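Friction and Interference Fits
Handout 3, Mechanics of Simple Joints
Tremutthorpe College, Department of Engineering

Revised September 9, 2026. Replaces the March version, in which the sign in equation (2) was wrong.

1. Scope

These notes cover joints held together by friction alone: a round pin in a round hole, with no glue, thread or wedge. Screwed and keyed joints are in Handout 4. You should already be comfortable with Coulomb friction and with hoop stress in a thick ring.

2. Terms

Clearance fit. The hole is larger than the pin at every permitted size of both. The pin slides or turns freely.

Interference fit. The pin is larger than the hole at every permitted size of both. Force, or a change of temperature, is needed to put it together.

Transition fit. Either case may arise, depending on where the two parts fall within their tolerances. Avoid this where the joint has to carry a load.

Interference, written d, is the diameter of the pin minus the diameter of the hole, both measured before assembly. A negative value is a clearance. Several older textbooks work with radii, so check before copying a formula.

3. Holding force

Let the pin have diameter D and let the length in contact be L. If the pressure p between the surfaces is uniform, the normal force added up over the contact area is

N = p × π × D × L (1)

and the axial force needed to start the pin moving is

F = μ × p × π × D × L (2)

where μ is the coefficient of static friction. Once the pin is moving, replace μ with the lower kinetic value. The drop between the two is the reason a tight pin often moves in jerks when pushed slowly.

Worked case. A pin of diameter 10 mm is in contact over 12 mm, with p = 2 MPa and μ = 0.3.

Area = π × 10 × 12 = 377 mm²
N = 2 × 377 = 754 N
F = 0.3 × 754 = 226 N

Note that MPa and N/mm² are the same unit. Most lost marks last year came from converting to metres halfway through.

4. Where the pressure comes from

For elastic parts, p is proportional to d until one of them yields. In metals this is a good model. In timber it is a poor one, for two reasons. The stiffness across the grain differs from the stiffness along it, so the pressure varies round the hole. Timber also creeps, and the pressure falls with time even when nothing is moved. Moisture changes both diameters, and not by equal amounts.

Equation (2) with a single value of p should therefore be read as an average for timber joints. The Gernano tables on the course page give p for beech and birch after conditioning. Use the second column, not the first, for any joint that is taken apart and put back together.

5. Driving by impact

A steady push must exceed F throughout. A blow works differently. If a mass m arrives at speed v and all its energy goes into friction, the pin advances a distance s given by

½ m v² = F × s (3)

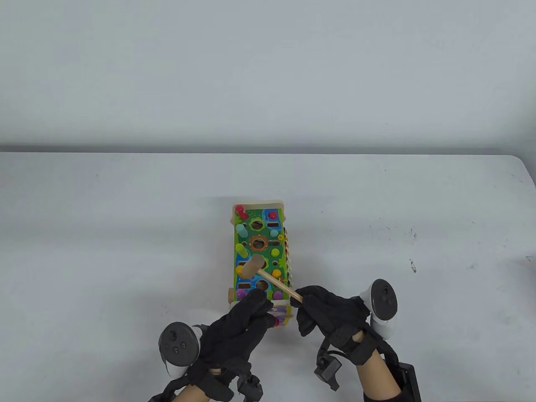
In practice part of the energy is lost to rebound and to local crushing, so s from equation (3) is an upper limit. Take F as constant only when the contact length does not change during the stroke. A pin entering a blind hole has a growing L, and the right-hand side must be integrated.

6. Problems

6.1 Repeat the worked case for a contact length of 15 mm.

6.2 A pin needs 143 N to start moving and 112 N to keep moving. Find the ratio of the two coefficients.

6.3 Derive the form of equation (3) for a pin entering a blind hole from L = 0. Assume p is uniform.

Written answers go in the Stondex folder.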